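핸드그리퍼 작업 규칙 정리해봄 (타래)

그루르홀름 작업일지 | 10월 | 인쇄하기 | 이메일로 보내기

1/ 우리 팀 핸드그리퍼 작업 규칙이 드디어 한 장으로 줄었어요! 처음 스탈텍 쪽 문서를 받았을 땐 항목이 116개였거든요ㅋㅋ 그걸 누가 다 읽어요 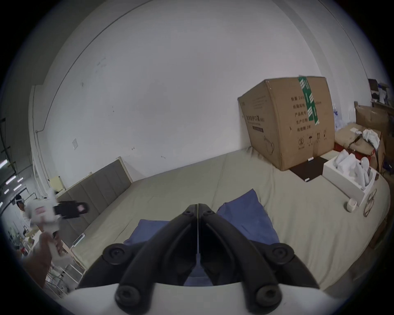 2/ 그래서 진짜 지키는 것만 남겼더니 일곱 개. 그중에 자주 어기는 것부터 풀어볼게요

3/ 시작 자세. 그리퍼는 무조건 턱을 닫은 상태로 시작하고 끝낼 때도 닫기. 반쯤 벌린 채로 시작한 파일은 나중에 정렬할 때 진짜 골치예요 (제가 제일 많이 어김)

4/ 침대 정리 작업은 베개랑 쿠션 먼저! 시트부터 당기면 위에 있는 게 다 따라와요. 딱딱한 물건은 모서리 말고 넓은 면을 잡기

5/ 상자는 인쇄된 취급 표시를 먼저 봅니다. 화살표가 위면 위, 유리잔 그림 있으면 밀지 말기. 사람이 할 때랑 똑같이요. 그리퍼 들었다고 막 다루면 그 버릇이 데이터에 그대로 남음

6/ 둘이 같이 할 땐 움직이는 쪽이 먼저 말하기. "들어가요" 한마디면 됨. 가서르 팀은 손짓으로 한다는데 양손이 바쁜데 그게 되나...?

7/ 200회쯤 쓰면 손가락 끝이랑 관절 핀 점검. 스틸러 체크리스트는 더 촘촘한데 저흰 이 주기로 맞췄어요. 헐거우면 그날은 그 그리퍼 안 씁니다, 예외 없음

8/ 실패한 것도 지우지 말고 표시만 해두기! 이거 두고 팀에서 제일 오래 싸웠는데 저는 아직도 남기자는 쪽이에요

9/ 남은 하나는 이름 규칙인데 이건 표가 있어야 설명이 돼서 다음 타래에 쓸게요. 다른 팀은 점검 주기 어떻게 잡는지 댓글로 좀 알려주세요 🙏

이 사이트는 쿠키를 사용합니다. 계속 이용하시면 쿠키 사용에 동의하는 것으로 간주됩니다. [동의] [설정]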